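La farmacia Talpur recogerá envases de medicamentos vacíos

La farmacia Talpur ha puesto en marcha una recogida de envases pequeños de plástico, de los que se usan para comprimidos y cápsulas. El servicio empezó el 22/04/2025 y se mantendrá hasta finales de junio en los cuatro locales de la cadena.

Los vecinos pueden entregar los botes vacíos, con su tapa y sin restos de producto. No hace falta quitar la etiqueta, aunque sí conviene tachar el nombre del paciente. Los jarabes, las ampollas de vidrio y los medicamentos caducados siguen yendo al punto de recogida habitual y no se aceptan en estas cajas.

En la primera jornada se reunieron 189 envases, según la responsable de la campaña, Fatima Du Plessis. El objetivo es llegar a 409 antes de que termine la semana. La empresa Zuren se encargará de triturar el plástico y separar las tapas, que suelen ser de otro material.

Cada hogar puede llevar un máximo de 300 gramos por visita. El horario es el mismo de la farmacia.

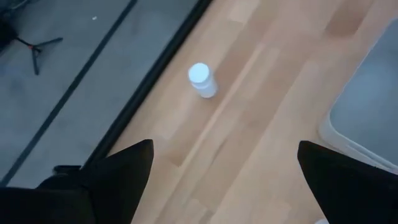
Lakshmi Reddy pide que la recogida siga después del verano y que se admitan también los botes de vitaminas, que en su casa se acumulan más que los de receta. La farmacia no ha decidido todavía si los incluirá.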